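February, evening, Hovton

Second day of comparing the two hand grippers. I am tired but I want to write while I remember. 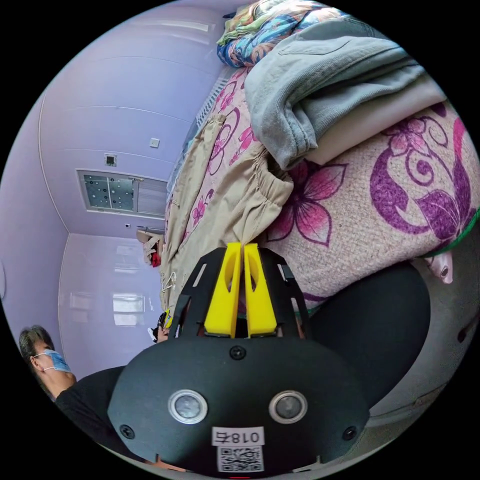
The yellow fingers on the flowered sheet, folded denim behind.

Today was only cloth. The plan from Drirkmont says 200 grasps with each gripper, then a change of fingers and the same again. I did not reach the end. The Yoon gripper got its 200 before lunch, and the Trurkbridge one stopped at the beige garment, where the elastic part always makes small folds and I lose my patience.

What I learned: the hollow fingers are better on thick things. With denim I press down a little, close, and the edge comes up nearly every time. With the sheet it is different - the fingers slide over it and I must go in at a lower angle. The flat fingers were kinder to thin cloth, but they dropped the denim 6 times in the first hour.

The Trurkbridge trigger is too stiff for me. After 5 minutes my thumb hurts, and then I hold the tool crooked and the tracking becomes worse. I wrote this in the report, politely.

I also changed the exposure, as the pale walls made everything too bright in the morning. I should have noted the old value and I did not. Tomorrow I must ask for it.

Still to do: charge both batteries, finish the garment, wash my tea cup, which is still standing on the laptop box.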